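Teaching by hand: what we learned collecting demonstrations
Speaker notes - Niamh Keogh, Drulenberg workshop
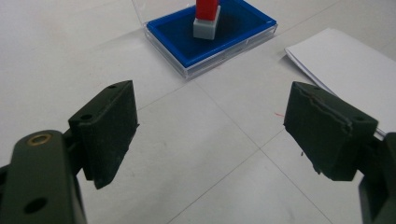 Start with the question we get most. Why not just drive the arm by remote control? We did, for the first 100 demonstrations. Remote control gives you clean joint data, and the robot can't be asked for a move it can't make. It is also slow, and new people tire quickly.

Then the hand-held tool. Same style of fingers as the robot, but a person carries it to the task. Tamara Lazăr ran both set-ups at Prenunstead and got 601 usable demonstrations with the hand-held one. Give her credit here.

Pause. Ask who has tried either method.

Three things to say about doing it by hand:

Speed. People move faster than the arm can follow. We ask them to slow down near the object and again before they let go.

Pads. The covering peels and frays with use. Check it at the start of every session. A worn pad changes how a block sits in the grip, and you won't notice until the training run - we lost an afternoon to this.

Layout. Shift the trays and other items between demonstrations. If everything stays put, the robot learns the spot on the floor and ignores the object.

Mention that we threw out anything where the view of the object was blocked at the grasp. Don't go into the labelling unless asked.

Results slide next. Keep it to 6 minutes, then 15 for questions. If someone asks about mixing the two kinds of data, say we're still testing it and point them to Tamara after the session.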